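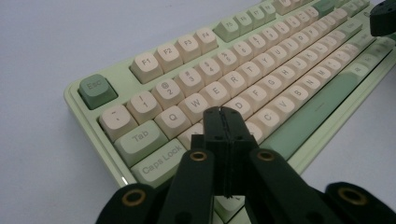

Zostari Replicas / Screen Villains Department

Ghumman Helmet, Second Season Version
Item 3324
Limited edition of 400

Full-size wearable replica of the helmet worn by Ghumman, warlord of the Ash Court, in the second season of Skenamano. The shell is cast from molds made for this release and follows the version seen from the siege of Deridcombe onward, with the split crest and the repaired left cheek plate. The first season helmet had a one-piece crest and a narrower visor. It is a separate item and its parts do not interchange with this one.

Shell and finish

The main shell is fiberglass-reinforced resin. The crest halves are solid resin, pinned and bonded to the shell at the factory. Cheek plates are held by machine screws and can be removed for cleaning or for repainting. Replacement screws are in the accessory bag.

The base color is a dark bronze with a black wash in the recesses. The battle damage on the left side is sculpted, then painted by hand, so the edge of the scorch mark varies between pieces. Small differences in the wash are normal and are not treated as a defect under the warranty.

The visor is tinted polycarbonate. Visibility through it is reduced in all conditions and poor in low light. Do not drive, climb stairs or operate equipment while wearing the helmet.

Fit

One shell size. Foam pads attach to the inside with hook-and-loop strips and come in two thicknesses. Remove the thicker set first if the helmet sits too high on the brow. Eyeglasses with narrow frames usually fit; wide frames may touch the cheek plates. The chin strap is adjustable and can be left off for display.

Sound unit

The sound unit sits in the rear of the shell behind a magnetic cover. It holds 4 sound banks, selected with the slide switch on the inner rim:

Bank 1: visor open and close
Bank 2: breathing loop, standing and marching
Bank 3: spoken lines, Ghumman addressing his captains
Bank 4: transformation sequence, from the moment the Ash Crown is fitted

Sounds are triggered by the button under the right cheek plate. A short press plays the next sound in the bank. A long press stops playback. Memory on the unit is 256 MB and cannot be expanded. Firmware is loaded at the factory and there is no user update port.

The voice changer from the first season helmet is not included. On the show Ghumman stops using the distorted voice after he breaks with his brother, and the sound set follows that.

Power

Three AAA batteries, not included. Remove the batteries before long-term display. The eye lights switch off automatically after a period without a button press, but the sound unit continues to draw a small standby current until the main switch is moved to off.

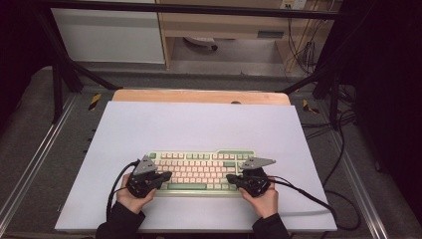 Display stand

A weighted steel base with a padded upright is supplied. The nameplate is attached with two screws and is reversible: one side carries the character name in English, the other in the court script used on the show. The stand is designed for this helmet only. The heavier split crest shifts the center of weight backward, and the first season stand will tip if used with it.

In the box

Helmet with sound unit fitted
Display stand, nameplate and hex key
Foam pad sets, thin and thick
Chin strap
Accessory bag
Numbered certificate

Care

Dust with a soft dry brush. Wipe the visor with a damp microfiber cloth. Solvents, glass cleaner and alcohol wipes will cloud the visor and lift the wash. Keep out of direct sun and away from heaters.

Ordering and shipping

Orders are limited to one per household until the first shipment has cleared. Certificate numbers are assigned in packing order and cannot be requested. Shipments begin in May. The outer carton is double-walled and should be kept, as returns are accepted only in the original packaging.

Compatible items

Ash Court shoulder armor (attaches to the neck ring, adapter required)
Ash Crown insert, second season
Spare visor, tinted

The clear visor sold for the first season helmet does not fit item 3324.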